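Print | E-mail

Ticket: build runner drops packages after Loler upgrade
Opened 25 February 2023
Component: Drumik build service, Clillville office
Priority: high, then medium, see below

Nightly build died at the dependency step. Python side only. The Perl bundles went through fine, Tcl I havent looked at. Loler was bumped to the new minor the evening before and nothing else changed that I know of.

Error from the runner log:

resolve: lock entry has no matching artifact
resolve: giving up after 2 attempts
exit 110

Exit 110 isn't in the Loler docs. Grepped the source, it's the generic "resolver stopped" code, so no help there.

First look

Reran by hand on the same runner. Same failure, same spot. Reran on my laptop with the same lock file — passes. So not the lock file, or not only the lock file.

Compared environments. Runner goes through the internal mirror, laptop goes straight out. Pointed the laptop at the mirror and it fails too. OK so mirror.

Mirror disk is fine, certs fine, service up. Restarted it anyway. No change.

Tried pinning Loler back to the old version on the runner. Build passes against the mirror. So old Loler + mirror good, new Loler + direct good, new Loler + mirror bad. Left the pin in so the nightly would go through. Dropped priority to medium at this point since people were unblocked.

Second look

Turned on verbose in the resolver. That log is enormous, don't do it on the big project. Used the small Kuzmenko library instead, it has a short dependency list and fails the same way.

What the new Loler does differently: it asks the mirror for the package index in JSON first and only falls back to the HTML index if it gets a 406 or a 404. The old one only ever asked for HTML. Our mirror answers the JSON request with a 200 and hands back a list, so Loler takes it at its word. But the list is short. Packages with lots of releases come back with the first 300 files and then it stops. No next link, no error, nothing.

Checked this with curl against one of the packages that fails. HTML index has some 600 files. JSON index has 300 on the nose. Everything we pin that falls in the second half is "no matching artifact". Explains why the Kuzmenko lib fails (it pins one recent release of a very chatty package) and why a couple of our smaller tools never noticed.

So a paging limit in the mirror, and the JSON endpoint either never implemented the second page or we have it configured off. Went through our mirror config twice. There's a page size setting. Nothing about next links.

Things tried that didnt do anything

- clearing the Loler cache on the runner (twice, second time by removing the directory)
- clearing the mirror cache
- fresh virtualenv
- regenerating the lock file with the new Loler. Worse: it resolved to older versions that happened to be in the first half of the list, and wrote those out quite happily. Do NOT commit a lock file made this way. I caught mine in review but if anyone regenerated one against the mirror after the upgrade, check it.

That last one bothers me more than the build failure. A failing build you see.

Workaround

Either of these:

1. Keep Loler pinned to the old version on the runners. Done already, it's in the runner setup file with a comment pointing to this ticket.

2. Set index format to html in the Loler config. Works on my laptop and on one runner. Slower on a cold cache, no difference I can feel on a warm one. This would let us un-pin.

I tried raising the page size on the mirror as well. It takes the new value without complaint and goes on returning 300. Either it's capped in code or it's the wrong setting. Config file parses fine so it isn't a typo of mine, I checked, for once.

Still open

- Is the cap fixed in a newer mirror release? Changelog mentions "index improvements" in October and thats all it says.
- Do we want option 2 everywhere or only on the runners. If only the runners, laptops behind the office VPN will still hit this.
- Report upstream. Loler arguably ought to warn when the JSON list has fewer files than the lock file expects, but the bug is on the mirror side and I'd start there. Have the curl output saved, can paste it into the report as is.
- Lock files regenerated since the upgrade. I went through the main repo, clean. Not the side repos.

Update, same day

Option 2 applied on all runners via the setup file. Nightly started by hand against the new Loler, all three languages, passed. Pin removed. The pin comment is still there and now refers to nothing, will tidy up.

Leaving this open until the mirror question is sorted. Anyone seeing "no matching artifact" on a laptop in the meantime: set index format to html, delete the cache directory, try again. If it still fails add your log here, and please the whole log — not a screenshot of the last line.
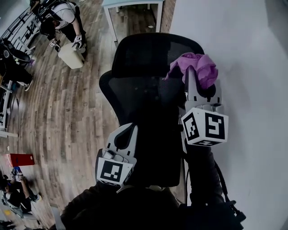
Embla Sæther

Same thing on my laptop over the VPN, html setting fixed it. I did regenerate a lock file in one of the side repos before I saw this ticket, and yes, it went backward on four packages. Reverted. Could we add a check in CI that fails if any pinned version goes down in a lock file change? I can write it, would just need to know where the other lock checks live. Also the mirror's own test page shows the full list, so I'd guess it reads the HTML index, don't trust it for this.

Print | E-mail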